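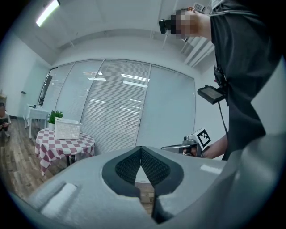

Brown wooden flooring, seen below a pale surface

Wooden flooring is any floor covering made wholly or mainly from timber and laid as the finished walking surface of a room. It is distinguished from structural subflooring, which carries the load and is normally hidden. The term covers solid boards, engineered boards, parquetry and end-grain block.

Types

Solid boards are milled from a single piece of timber, usually with a tongue on one long edge and a groove on the other. They can be sanded and refinished several times, the limit being the depth of timber above the tongue. Engineered boards have a hardwood wear layer bonded to a plywood or softwood core. The layers are set with the grain in alternating directions, which reduces movement across the width of the board. Parquetry consists of short pieces arranged in a repeating pattern such as herringbone or basket weave. End-grain block, once common in workshops, exposes the cut ends of the fibres and resists heavy wear.

Moisture and movement

Timber takes up and releases water vapour until it reaches balance with the surrounding air. Boards swell across the grain in humid conditions and shrink in dry ones, while change along the grain is slight. Cupping occurs when the underside of a board holds more moisture than the face. Gapping is most visible late in the heating season, in cold regions often in February. Installers leave an expansion gap at walls and fixed joinery and cover it with skirting or beading. Very wide floors may also need intermediate joints.

Installation

Boards may be secret-nailed through the tongue, top-nailed, glued directly to a slab or laid as a floating floor over underlay. Concrete slabs are tested for moisture before any of these methods is used. Boards are generally stored in the room beforehand so that their moisture content can adjust.

Finishes

Common finishes include oil, hardwax oil, solvent-based polyurethane and water-based polyurethane. Oils soak into the surface and can be patched locally. Polyurethane forms a film and is usually recoated across the whole floor. Solvent-based products tend to yellow with age.

Notable examples

The grain hall at Mestby has a spotted gum floor of 845 square metres, laid in 2 stages and still on its original bearers. The Rewi drill hall, at 1,373 square metres, was relaid with boards recovered from over 200 demolished houses, and the colour varies noticeably from bay to bay.

See also

Decking
Floor sanding
Parquetry
Underlay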